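Customer review: Zumavgate, by Encarnación Gallardo (translated from the Spanish), paperback, 211 pages

4 out of 5 stars. Not what I ordered it for, kept it anyway

Reviewed on Wednesday, June 18, 2025. Verified purchase.

I bought this one used from a seller called Clevside Books, listed as "Good, some underlining." Well, somebody underlined all of chapter 3 in green ink, every single line, and then apparently lost interest and never touched the rest of the book. I didn't mind it after a while. The spine is tight, the pages are clean otherwise, and it got to me two days early, so no complaints about the seller.

Now the book! I was looking for something on how small towns decide things, because I'm in a reading group that meets at the library and we'd just finished a very heavy volume on democratic theory that half of us didn't get through. Gallardo is a political philosopher but she writes like a person who has sat through a lot of long meetings. The title is the name of a town gate where people used to gather and argue over grazing rights, and she keeps going back to it all through the book to ask who was allowed to stand there, who got listened to, and who went home and did what they wanted regardless. It sounds dry when I put it that way. I read the first four chapters in one evening (with a bowl of cereal for dinner, don't tell my sister).

Her main argument is that we talk about consent as if it were something you give once, like a signature, when in most communities it's more of a habit that has to be kept up. I'm still not sure I buy it. She's very good on the grazing disputes and a lot weaker when she tries to stretch the same idea over a whole country, and chapter 8, where she takes on the contract theorists, felt rushed to me. She gives Hobbes something like a page and a half! I wanted her to slow down and really have it out with him.

The part I'd tell anybody to read is chapter 6, on silence. When people at a meeting say nothing, are they agreeing, or are they tired, or are they scared of the guy in the front row? She goes through all of those and doesn't let any of them off easy. Our group spent the entire hour on that chapter and two people were still going at it in the parking lot.

The translation is by Begoñe Arrieta and it reads smoothly for the most part. There are a few sentences I had to go over twice, and she leaves a couple of words in Spanish with no note, which will bug some readers. The index is a joke, 3 pages, and it doesn't have an entry for "vote." In a book on politics! The print is also on the small side, so if you're like me and read in bed, get yourself a decent lamp.

One warning on editions. The Gesta paperback (that's mine) has the author's afterword, where she answers her critics and takes back a little of what she said in chapter 8. The older Alcaraz hardcover from 2000 doesn't have it, and it usually costs more, so check the listing before you pay. The afterword is only 11 pages but it changed how I felt about the ending.

I took off one star for the index and for poor Hobbes. If you've already read a lot in this area you may find the opening slow, but for a group like ours it was just right, and I've already put her other one on my list for October.

31 people found this helpful
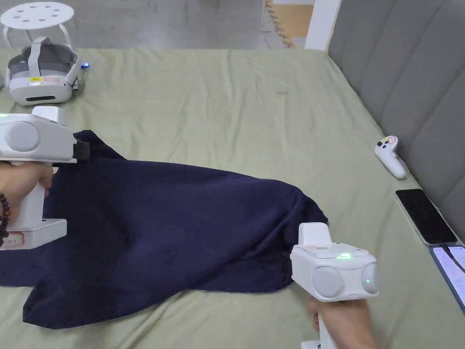 Customer photo: navy knit on the bed, green sheet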